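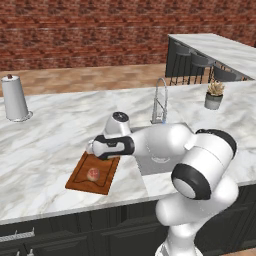 Minutes – Household Tasks Group

January 19, 2019
Chair: Anwara Samarakoon

1. Kitchen task. The group discussed the simulated kitchen, with the arm over the cutting board and the round food item on it. Storkley has made 1,583 runs of this pick-up, and 40 of them failed at the grip. The chair reminded that a simulated board does not slide like a real one.

2. Shop floor. Brannigan asked if shelf filling can start in September. The members did not agree – Tandier wants 30 more hours of tests first.

3. Decision. No machine will be offered for home use yet. Storkley will send the list of failed runs to all members.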